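About Us

Hi, I'm Lilibeth Navarro, and I run Mellum with my business partner Nestor Rivera. We teach adults to cook at home, in small evening classes, in a former shoe repair shop on Tutside Street. If you've walked past and wondered why the front window is always steamed up, well, now you know!

I didn't set out to open a cooking school. I worked in the billing office of a dental practice for years, and my lunch was the thing people asked me about. What's in that? Can you show me? So one February I had a few coworkers over and we made chicken adobo in my kitchen, which has one good burner and one that sulks. They wanted to come back. Then they wanted to bring their sisters. By spring my downstairs neighbor was leaving notes about the noise on the stairs, and I figured it was time to find a real room.

Nestor came in through the bread. He was baking nights at Wemovgate, the wholesale bakery out by the rail yard, and he wanted a job where he could see daylight. I'd put up a card at the laundromat asking for somebody who could teach dough to nervous people, and he called me before I'd even gotten home. He is very calm. I am not, and students tell us it balances out.

We signed the lease with a gas stove that had to be carried in sideways and a secondhand fridge we still call Nistor, after the name on the sticker inside the door (a previous owner, we think, or maybe a store). The sign over the door was painted by my cousin. The M is a little bigger than the other letters and I've grown fond of it.

How our classes work

We keep each class to 8 people so everybody gets a turn at the stove. You'll cook for most of the evening and then we all sit down and eat what we made, including the ones that came out funny. Beginners are welcome in everything except the laminated dough class, and even there Nestor will usually say yes if you ask nicely and promise to be patient with butter.

The regular lineup goes like this: weeknight suppers, soups and broths, bread for people who are scared of bread, and Filipino home cooking, which is mine and which I will defend with my life. We also do a knife class. Please take the knife class! Half of what people dislike about cooking is really just fighting with an onion using a dull blade.

The fruit class started as a side thing in summer and now it runs all year. We talk about picking ripe fruit, storing it, and what to do when you bought too much - jam, mostly, and a vinegar drink my grandmother made by the bucket. Pineapple gets a whole evening. Smell the bottom before you buy, and save the peel for tea.

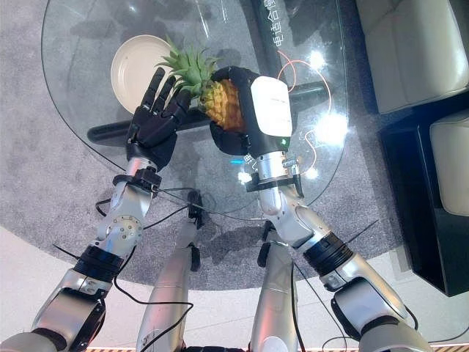 Photo: Nestor Rivera / Mellum

A plate within reach and a whole pineapple with its crown still on - that's pretty much the first minute of pineapple night. I like to leave the leaves on until the last second. Then we twist them off, trim the ends, stand the fruit up and take the skin down in strips. The eyes come out on a slant if you want it to look fancy, or with the tip of a spoon if you just want to eat.

Bring an apron if you have a favorite. We have spares, and containers for leftovers too, though we'd love it if you brought your own. Street parking is easier on the church side. Tell us about allergies when you sign up, please, and again when you walk in.

Come by and say hello

We're at 116 Tutside Street, and the door opens 30 minutes before class. Gift cards are at the counter. If the bell doesn't work, knock on the window and wave.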